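# Tritent fija un montaje de mesa para el trasvase de producto granulado entre vasos

Zonivitz, abril. El taller de ensayos de Tritent ha cerrado la configuración de su puesto de trasvase en seco, destinado a comparar recipientes de boca abierta. El puesto consta de un tablero de madera clara, una tela azul sujeta con pinzas y dos vasos, uno blanco y otro de interior naranja.

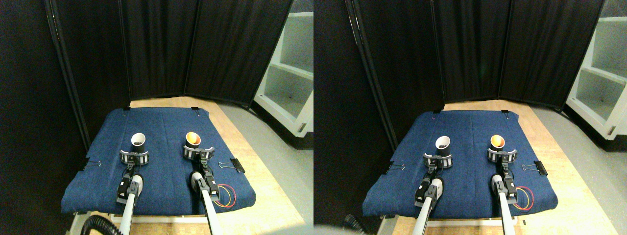

## Superficie de trabajo

La tela cubre la mayor parte del tablero y cae ligeramente por el frente y los lados. Se fija con pinzas negras de oficina: una en el lado izquierdo, otra de mayor tamaño en el derecho, con asas metálicas plateadas, y dos pequeñas en las esquinas traseras. Según la nota técnica del taller, firmada por Zuzanna Kaczorowski, la tensión de la tela se revisa al comienzo de cada serie y después de cada cambio de recipiente.

La elección del tejido responde a dos requisitos. El primero es que el grano caído no ruede hasta el suelo. El segundo es el contraste: sobre la madera clara, los restos pequeños de producto tostado se confundían con la veta y el recuento de pérdidas exigía una segunda pasada. Con el fondo azul basta una inspección, seguida de un barrido con pincel hacia el centro y el pesaje de lo recogido.

El taller probó antes una bandeja con reborde, descartada por el ruido del impacto y por el rebote del grano. También se ensayó una lámina de goma. Retenía bien el producto, pero acumulaba polvo fino y obligaba a lavar la superficie entre series.

## Recipientes

El vaso blanco lleva el material de ensayo, oscuro y granular. El segundo vaso presenta un interior de color naranja vivo que facilita la lectura del nivel desde arriba y permite detectar residuo adherido a la pared una vez vaciado. Ambos se mantienen derechos en la posición de partida, hacia el fondo de la tela, con el naranja a la derecha.

Ridby, proveedor de los recipientes, suministra el modelo de interior coloreado con acabado liso. Leokadia Jasińska, responsable de materiales, indica en la misma nota que el color no interviene en el resultado del vertido y que su función es exclusivamente de control visual. Los vasos se numeran en la base y se retiran de la serie si el borde presenta mellas, por pequeñas que sean.

## Procedimiento

La carga nominal es de 200 gramos por ensayo. El producto se pesa fuera de la mesa, se vierte en el vaso de origen y se nivela con dos golpes suaves en la base. A continuación se hace el trasvase, se deja reposar el vaso de destino y se pesa de nuevo. La diferencia entre ambas lecturas se anota como pérdida bruta. El material recuperado de la tela se pesa por separado, y lo que falte se atribuye a polvo o a residuo en pared.

La serie completa comprende 200 trasvases, con renovación del producto a mitad de recorrido. El grano repetidamente vertido se fragmenta y modifica el comportamiento del chorro, por lo que las dos mitades se registran en hojas distintas y no se promedian entre sí.

Se consideran nulos los ensayos en los que:

- la tela se desplaza y alguna de las pinzas pierde el agarre;
- el borde de un vaso toca el del otro durante el vertido;
- el producto recogido contiene fibras o cualquier otro cuerpo extraño;
- la balanza no vuelve a cero tras retirar el recipiente.

La humedad de la sala se anota al inicio y al final de cada jornada. El taller no corrige los datos por este concepto, aunque reserva la lectura para revisiones posteriores.

## Orden y limpieza

Al terminar, la tela se suelta empezando por las esquinas traseras y se pliega hacia dentro para conservar los restos. Se sacude sobre una cubeta, se cepilla y se vuelve a colocar con la misma cara hacia arriba. El lavado se reserva para el cambio de producto. Tras un lavado, la tela debe plancharse antes de volver a la mesa: los pliegues desvían el grano y forman bolsas en las que el pincel no entra bien.

El tablero se limpia en seco. Malinowski, encargado del mantenimiento del mobiliario, ha pedido que no se apliquen productos con cera en la zona de apoyo de las pinzas, donde la tela tiende a resbalar.

## Calendario

La primera serie se realizará con grano entero. Quedan pendientes el ensayo con molienda gruesa y la comparación con vasos de boca más estrecha, cuyo suministro no está confirmado. Tritent remitirá las hojas de pérdidas a Ridby al cierre de la serie. Las consultas sobre el procedimiento se atienden en el taller de Zonivitz, en horario de mañana.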